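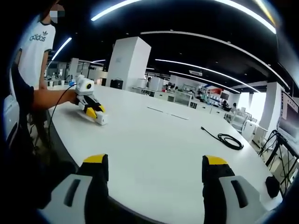
White table tops near the window

ferrule_49
We have a run of white painted MDF tops from Moreira, two-part polyurethane, satin. The ones nearest the south glazing have gone cream on the window side. I put a gloss meter on them: 6 units lower at the window edge than at the wall edge. Cleaner is Monik neutral, diluted per label. Is this UV or the cleaner?

stumton_joinery
UV. If it were the cleaner you would see it evenly over the whole top. Ask Moreira whether the hardener was aromatic or aliphatic. Aromatic yellows, and no amount of wiping will bring it back.

kestrelpaint
Not convinced. A gloss drop and a color shift are two separate faults. Yellowing alone doesn't take gloss off a satin finish. Residue does, and residue also holds dirt. Wipe one patch with plain warm water and a white cloth, let it dry, then measure again.

ferrule_49
Did that. Cloth came up slightly gray. Gloss recovered 2 units, color did not move.

stumton_joinery
So both, but mostly UV. Film on the glazing will slow it. It won't reverse it.

kestrelpaint
I'd still sand one top with 320 and look at the color underneath before blaming the hardener. If the cream goes down to the primer, you have a different problem — usually tannin or a bad sealer coat.

ferrule_49
Moreira's sheet for batch 592 says aliphatic. I will sand the Prastbridge one first, it has a chipped edge anyway.

stumton_joinery
The sheet says what was ordered. I have seen the wrong can go in the gun.

Comments

oldlathe85: Same on our tops after two summers. We flipped them end for end every May.

tvr_bench: Flipping just gives you two cream ends.

grainfiller: Did the sanded one ever get posted?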